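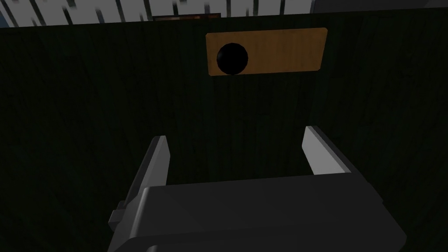 Get involved > Calls > Wibisono Hall sound walk

Call for participants: voices for the Wibisono Hall sound walk

Did you dance at Wibisono Hall? Work in the kitchen, queue for the bus outside, learn the trombone in the back room? We'd love to hear from you!

Gustura is a small audio group, and we're making a free sound walk through the streets between the hall and the old Treratell bakery. People will listen on their phones as they go, and what they'll hear is local people talking. We have 182 short recordings so far, most of them lovely, and there are still big gaps. Hardly any night workers, very few people under thirty, and so far only one person who remembers the bakery's Saturday-style buns (she was very firm about the icing).

Who we're looking for

Anyone aged 16 or over who lives, works or used to live near the hall. You don't need a great story or a radio voice. Some of our favourite clips are people describing how they get to the shops. If you speak a language other than English at home, please think about recording in that – we'll add a written translation to the walk.

What you'd do

- Come to one recording session of an hour or so, in the afternoon or from 6.30pm
- Chat with one of us over tea, with the recorder running
- Walk part of the route with us if you feel like it (it's flat, apart from the steps by the Samura footbridge, and there's a ramp)
- Listen to your clip before it goes in, and ask for changes

Each person gets £20 in cash or vouchers, plus bus fares. Bring a friend or your mum if that makes it easier, and do bring old photos or tickets, they get people talking like nothing else.

Sessions run through October. The walk opens in spring with 204 clips if we reach our target, so there are 22 places left.

How to join in

Email or ring us with your name, a line on how you know the area and which times suit you. We answer everyone, usually within a week. If you'd prefer us to come to you, just say so and we'll bring the biscuits.

Contact Gustura | © Gustura | Back to top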